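Robot hand gets regular checkup at Kevora workshop
April 27, 2019

The robotics workshop of Kevora has written down, for the first time, how its humanoid robot hand must be looked after, and it has made the procedure open for other teams that use the same kind of hand. The document is 12 pages long and was prepared by Chun-yin Kwok, the technician who is responsible for the machine.

The workshop has had the hand in use since August. It is mounted on an arm that the staff call Fang, and it spends most of its working time picking up household things and putting them down again. In the first months it was repaired only when something stopped moving. According to Kwok, this was a mistake, and an expensive one.

"We waited for the fault, and then the fault came on the day we had guests," Kwok said. "Now we look at the hand before it has the chance to complain."

The worst of these faults happened in the winter, when a tendon in the second finger had become slack over many weeks. The finger still closed, so the operators did not notice. It closed a little later than the others, and the three remaining fingers carried the load. When the cover was finally opened, two of the small hinge pins were worn and had to be ordered from the supplier, Tolumen. The arm stood still for 4 weeks.

How the check is done

The procedure begins with the arm at rest and the hand open over the table. The technician moves each joint slowly by software command, one finger after the other and the thumb at the end, and listens. A dry hinge makes a small clicking sound, and Kwok writes that it is easier to hear than to see. After this, the gaps between the finger segments are cleaned with a soft brush. Compressed air is forbidden, because it pushes the dust deeper into the joint.

The metal hinge pieces are wiped with a cloth and a very small quantity of light oil. The plastic shells receive no oil at all. If oil goes on the fingers, the hand loses its grip on smooth objects, and the next days of test results can be thrown away.

Then comes the part which the staff call the grip round. The hand must take several ordinary objects of different shape and hold each of them while the motor currents are recorded. A cylinder is always included in the round. On a round body the thumb has to work against the fingers, and a weak finger shows itself quickly in the numbers. A speaker with a fabric cover is a good choice, Kwok writes, as the mesh does not forgive a hand that presses too strongly in one place.
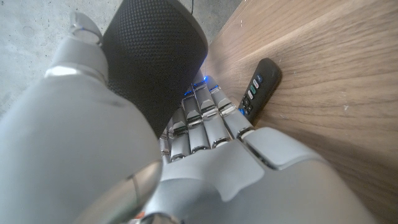

Small lights, useful information

Each finger has blue indicator lights, and so does the thumb. New operators often look at them as decoration. The procedure asks that the technician look at the lights before every grip and again while the object is held, and note any light that is weak or that flickers when the finger bends. In most cases the cause is a cable which has moved inside the finger, and the repair takes less than an hour if it is found early.

The cables are, in Kwok's opinion, the real weak point of the machine. They pass through the wrist and divide in the palm, and each time the wrist turns they are pulled a little. The new rule says that the palm cover comes off after every 50 hours of operation, and that the cables are inspected under a lamp. Before, the cover came off when somebody had the time.

The procedure also describes the small camera at the wrist. Its view takes in the hand and the objects in front of it, so a wrong angle is noticed late, often only when recordings are compared with older ones. Kwok keeps a reference picture for each hand position and compares the outline of the thumb with it. If the thumb has moved in the picture, then either the camera bracket is loose or the thumb has lost its zero position. Both things have happened at Kevora — once in the same week.

To find out which of the two it is, the arm is moved to a second position, with the fingers stretched forward above the table. In this position the fingers should point the same way as in the reference, and the line between two planks gives the eye something straight to compare with.
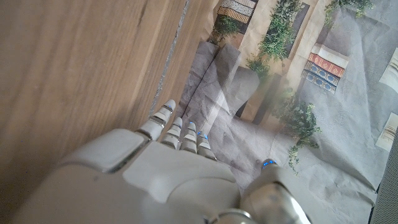 If the fingers agree with the reference and the thumb does not, the thumb must be calibrated again. If everything is displaced by the same amount, the bracket screws are tightened and the camera is calibrated. The document is very strict that one should never do both corrections at the same time. A colleague did this in the past, and afterwards it was not possible to say which correction had helped, so the work was repeated from the beginning.

The calibration of the thumb is the longest single step. The thumb is driven gently to its mechanical stop, the value is saved, and the movement is repeated until three values in a row agree. It can take up to 40 minutes, mostly waiting, as the motor should cool between the runs. Kwok advises not to do it late in the day.

Spare parts and records

A part of the document is about paper and not about screws. Every hand now has its own log, in a small program named Kasa which was written in the workshop. The technician enters the running hours, the motor currents from the grip round and the parts that were changed. When the current of one finger rises for three checks one after another, Kasa shows the line in red, and the finger is opened even if it seems to move well.

The program is simple, and Kwok does not want to make it bigger. Earlier the same information was kept in a notebook, and the notebook was often in another room.

The workshop has also changed what it keeps on the shelf. Hinge pins, tendon cord and one complete finger are now always in stock. A complete thumb is not, because of the price. Tolumen has promised a shorter delivery time for the thumb assembly, but no date has been given.

Since the new routine started, the arm has not missed a planned working day, although Kwok says that the period is still too short to celebrate. Two fingers were opened after a red line in Kasa. In one of them the tendon was slack again, and in the other nothing wrong was found — the limit in the program was perhaps set too low, and it will be adjusted.

The procedure can be requested from the Kevora workshop without cost. A second version is planned for August and will include a chapter about the wrist, which is at the moment only half a page. Teams who have their own experience with worn pins or broken cables are asked to send their notes to Kwok before that time.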